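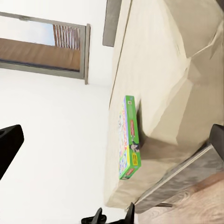 Page last changed: 04/03/2026

Figure 3. Simulated wrist view, living room set, box task. The green game box is standing upright against the front of the sofa. Gripper fingertips at the bottom, one more finger at the left.

4.2 The tilted-frame fault

This section covers the fault that cost us most of December. It is written up at more length than the result deserves, as two other groups using the Sarantis simulator have asked what we did about it.

The task in this part of the Timance suite is simple to state. Fetch the game box, bring it to the drop point, let go. All runs are in simulation. The policy (Molum, section 3) sees only the wrist view and the joint readings, no overhead camera and no depth. Total runs for the box task: 1394. Of these 436 ended in failure, far more than for the mug or the cushion, which use the same policy and the same room.

First guess was the texture. The box has a busy printed face and strong lime green, and the rest of the room is cream, white and grey, so we thought the detector was latching on to the print and missing the outline. Swapped the print for flat green. No change worth reporting. Swapped it back.

Second guess was contact. Box against upholstery is awkward for the physics engine, the sofa front being rigid in the collision model whatever it looks like in the render. We did find a small overlap between box and sofa in the starting state, and the solver pushes them apart on the first step. Fixed. Failures went down by 40. Still bad.

The real cause was found by Lech Laskowska, reading through logs for something else. The wrist camera is mounted with a roll relative to the tool, and the view turns with the wrist. In Figure 3 the room is sideways: the seat edge of the sofa runs from the top of the image down, and the wooden floor shows only in the lower right corner. The policy copes with this well enough, having been trained on rolled views. The safety layer (Vomeck) does not. Vomeck takes its keep-out planes from the same view, and its floor estimate assumed that floor is at the bottom of the image. With a large roll it fitted the "floor" to whichever big flat surface filled the lower rows. In views like Figure 3 that is mostly wall.

Two things then follow, both bad.

(a) False stops. The layer believes the fingers are about to go through the floor and freezes the arm. The run times out. Annoying, harmless.

(b) Missed stops. The true floor is no longer protected by anything. The arm is free to drive the fingertips into it, and in the worst logs it did so at full approach speed. On real hardware that is a broken finger at best, and a hazard to anybody kneeling by the sofa at worst.

We want to be plain that (b) is a safety failure and should not be averaged in with the grasp errors. An earlier draft of Table 5 did exactly that. The table now has separate rows.

Why the box and not the mug? The grasp planner likes to line the fingers up with the thin side of the object. For a box standing on edge this means a large wrist turn on approach, and the roll limit in Vomeck was never checked against it. The mug gets taken from above with hardly any turn. So the fault was there in every task, just not woken up. Mug and cushion results from before the fix should be be read with that in mind.

Fix. Gravity direction now comes from the arm's own joint angles and is passed to Vomeck on every step; the image is used only to place the plane, never to orient it. If the fitted plane disagrees with the joint-angle estimate by more than 2 degrees the arm holds and the run is logged as a sensor fault. We tried a looser limit, it let through one of the bad cases, went back.

Not fixed. The hold itself is abrupt. If the fingers already have the box when the hold comes in, the box swings and may catch the sofa front. We have no soft hold yet. Also the window: with bright sky in view the exposure model shifts, and plane fitting gets noisier for a few steps afterwards. Seperate issue, noted here so that it's written down somewhere. Log format and the replay script are in Appendix B.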